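Monday, April. Bench book, back room.

Continuing from the page with the coffee ring. Panel 2112 came out of the mold at 8:15 and is not terrible. I want that in writing before it dries and changes its mind.

Recipe as mixed, for whoever has to do this again: 660 g Trivov fine casting plaster, 300 g size water, pigments by eye. The size was hide glue, soaked overnight, warmed in the double boiler and let down until a drop between finger and thumb felt tacky but didn't string. The old recipe card says "strong but not too strong," which Pintér wrote and has defended ever since as perfectly clear.

Working time was better than last week. I got through the kneading, the tearing and most of the packing before the dough went crumbly. Last week's size was too thin and the whole batch went off while I was answering the door. The delivery turned out to be someone else's printer paper.

Note on the glue: the new pearl glue from Atetti swells more than the old stuff and takes up nearly all its water by morning. I had to add more to get it to melt down evenly. It also smells worse, an achievement for a product that started from a high position. Lid on the pot, please. The people upstairs have begun to mention it in the tone people use for drains.

Color. Ground is raw umber plus bone black, with some lumps dirtied further using a green earth that is mostly earth. I am still making the same mistake, mixing four or five tones that look wildly different as wet dough and then find each other as they dry until the panel is one large opinion about brown. Pushed the contrast harder today. Wet, it looked like a fruitcake. We'll see on Thursday's page.

Veins. Three methods tried this month, in order of how much I swore:

Slip poured over torn lumps. Lumps get torn, rolled in white slip, packed tight. Gives the broken, cell-like pattern, and the joints come out irregular without my help. Best of the lot. Slip wants to be cream, not milk. At milk it soaks into the lumps and leaves a gray haze where a vein should be.

Silk threads. Threads soaked in white plaster, laid across the ground, pulled out after the plaster has stayed behind. Lovely in the manual. On my bench the plaster came out with the thread, then I did, for a walk.

Cutting in afterward. Scratch the cured panel and fill. Works, looks exactly like someone scratched a panel and filled it. Keep for repairs.

The real trouble with veins is that my hand wants to space them evenly. I pack one side busy, feel guilty, and go back to make the other side busy too. Stone doesn't have this problem. It bunches its veins up in one corner and leaves the rest alone and has never once stepped back to check the balance.
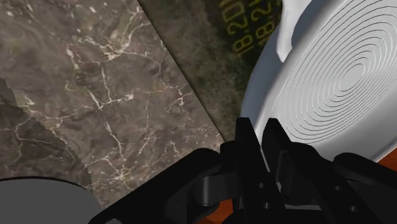

Rendered marble, brownish-gray with fine cream veins. Brighter cluster toward the upper middle.

Tried to copy that sort of unevenness with the leftover dough. Put nearly all the slip into one fistful of lumps, packed those in first, then filled around them with lumps that had only been waved at the slip bowl. The offcut shows a tight knot of white and then thin strays wandering off. Much closer. I'd like to claim technique but I was also running out of slip.

Packing. Sándor Bodnár came by at eleven, pressed the face of 2112 with his thumb, and said "air." He was right, damn him. There's a run of pinholes along one long side where I got tired and patted when I should have thumped. He then told me that when he learned, they packed with the heel of the hand until the bench moved. Our bench moves if you lean a broom on it, so I don't know what this proves.

Pinhole plan: leave the panel alone until it's dry enough to scrape, take it down 2 mm with the toothed scraper, then stop the holes with a thin mix of the ground color in slightly stronger size. Stopping has to be done more times than seems reasonable. Fill, let it set, rub back, discover new holes that were hiding under the old ones, fill again. Pintér's record is in the margin of the green book and I refuse to look at it.

Backing. Went with plain plaster and burlap strips, thinner than the last one. The last one was backed so generously that it took both of us to turn it, and it had the presence of a paving slab. I wet the back of the colored layer before pouring. Last time I forgot and the backing let go in one clean sheet, with a noise like a polite cough.

Tools. The Firon scraper is holding its edge better after I stopped using it to open cans. The coarse stone has a chip in one corner and left a track across the sample tile that I spent the rest of the morning chasing. I've marked the bad corner with red tape. If you find the tape gone, the stone is still chipped.

Polishing notes, from the small tile, since 2112 is nowhere near ready:

Coarse stone wet, then medium, then fine, stopping between each. Rinse the bench and the sponge between grits. One stray grain from the coarse stage will travel all the way to the end with you like a relative on vacation. After the fine stone the tile looked dead flat and chalky and I was ready to blame the plaster, but a damp sponge brought the depth straight up, so the color is in there. Linseed oil thinned and rubbed in with a rag, left, rubbed off, left again. Then wax. Too early with the wax last time and it bloomed white in the low spots. Wait longer. Find something else to do. There is sweeping.

Oil rags go flat on the line outside and then in the metal can with water. Not in the bin. I found one in the bin, balled up, and I am not naming anyone, but it was wrapped around a sandwich crust and only one of us cuts the crusts off.

Drying. 2112 is on battens by the north wall with air behind it, away from the heater. Please do not "help" by moving it nearer the heater. The outside dries, the inside doesn't, and then the two of them settle it between themselves with a crack corner to corner. I'll turn it tomorrow.

On whether any of it fools anyone. A client came through in the afternoon to look at the hall columns and patted the old demonstration tabletop and said how nice and cool real marble always feels. I said it was plaster. She took her hand back as if it had been rude to her, then asked whether it cost less. I explained how long it takes. She asked why we didn't just use marble. I gave the usual answer, that you can't buy a column to match a chipped one from a quarry that closed, and that ours weighs less and takes the curve without a joint. All true. I did not mention the glue smell.

She wants a sample in a warmer brown with "less going on." So that's tomorrow: umber, a touch of red ocher, slip kept to a third of the lumps, and me sitting on my hands when it looks unfinished.

To do:
Soak glue tonight, half batch, LID ON.
Order more bone black. The jar is mostly jar.
Sieve the slip, there was grit in it.
Ask Sándor what he uses for the last fill before the oil. He'll say patience. Ask what else.
Label the offcut from today before it joins the others in the box of mysteries.
Fix the bench leg or stop thumping. Probably fix the leg.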